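Olthorpe tenants assoc, February mtg, started 7:10 pm
Present: Ferhat Ertürk, Defne Sezer, Nghĩa Lã (notes), Radu Coman. Apologies Liesbeth Desmet.

Boiler: Fonditz quote in, $1248. Radu thinks high. Defne to ask for a second one before we sign anyting.

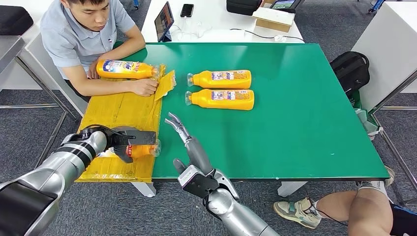

Laundry room: dryer 2 still down, Ferhat to call again. Sign-up sheet agreed, goes on the door. Bulk soap order, same as the orange bottles with the clear caps, Defne to get a price. Hours stay as is.

Bikes: 33 tagged, rest get a notice. Radu writing it up.

AOB: hall light on 2nd floor, reported agian. Closed 8:05.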